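The Summer I Tried to Fix Everything Myself
By Amber Lambrechts
14/07/2020

I own one good screwdriver, and this spring I decided that was enough.

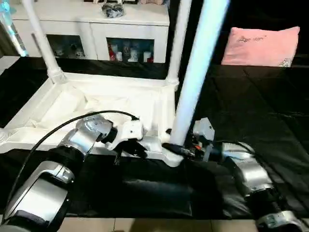
It started with a drawer

The drawer in my kitchen had been sticking for over 4 years. You had to lift it, wiggle it, and say something rude, and then it would open just far enough to let you get a fork out. One rainy morning I took the whole thing apart on the floor, found a birthday candle jammed in the runner, and put it back together in less time than it takes me to drink a coffee. I was so proud I called my sister!

After that there was no stopping me. I did the squeaky hinge on the bathroom door (cooking oil, don't do that, it goes sticky). I did the toaster, badly. I did the bedside lamp from my grandmother's house in Ilholm, which needed a new plug and a good dusting, and I read by it every night now.

Enter Roos

My downstairs neighbor Roos Verhoeven used to mend clocks at Van Damme, the old repair shop in Minham, and she caught me on the front steps swearing at a fan. She sat down next to me and asked where I was putting my screws. In my pocket, I said. All of them? All of them.

So now I have a muffin tin. Every screw goes in a cup in the order it came out, and when you put the thing together again you work backward through the tin. I can't tell you how much happier this has made me. She also got me to draw a little sketch before I touch anything, and my sketches are awful, but they work.

What I gave up on

The blender beat me. So did a folding chair I bought at the Jilline flea market, which has folded on me twice and is now holding up a tomato plant. Roos says some chairs are just like that. And I still won't go near the washing machine, which hums at me in a way I don't care for.

The fan runs, though. It clicks a bit on the high setting, so I keep it on low, and next week we're opening up her radio. She's bringing the muffin tin this time, because mine has muffins in it.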